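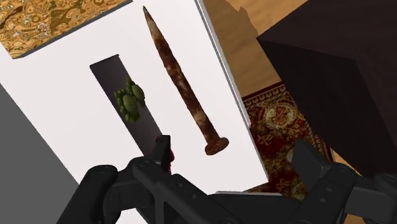

What has the Tiltley Rural Housing Repair Program achieved since the last report?

Repairs are finished on 40 of the 70 homes approved for assistance, and the program remains within its budget for the year.

Progress report to the funding body: second reporting period

1. Summary

The program helps low-income homeowners in Tiltley, Jonden and Kaimal carry out urgent repairs to roofs, floors, stairs and external cladding. Work began in Tiltley in March and moved to Jonden in May. The Kaimal stage opened in August, one month later than planned, after the road into the valley was closed by flooding.

2. Work completed

Roof repairs made up the largest share of the work. Many of the older homes in Jonden had iron roofing fixed over the original battens, and in several cases the battens had to be replaced before new sheets could be laid. This added to labour costs, although the increase was met from savings on scaffolding hire.

Stair and handrail repairs were given priority where a resident was over the age of 70 or had limited mobility. All priority requests received before the end of June have been closed. Requests received after that time are being assessed in the order they arrived.

3. Matters requiring attention

Three contractors are now on the approved panel. A fourth withdrew in July, and the program office has asked the regional council to readvertise the position. Until it is filled, painting and minor finishing work in Kaimal will be held over – residents have been told of this in writing.

Asbestos sheeting was found in 4 homes. Removal is outside the present funding agreement. The owners have been referred to the Tuvivden Fund, which has agreed to consider their applications at its next meeting. General repairs at these addresses are on hold.

4. Finances

Spending to date is in line with the approved schedule. Materials are slightly over estimate and travel is under. A small variation is sought to move unspent travel funds into the materials line; the signed request is attached as Appendix B.

5. Next period

The remaining homes in Jonden will be completed first, followed by the Kaimal roofs before the wet season. Final inspections in Tiltley are also scheduled, and their results will be included in the next report.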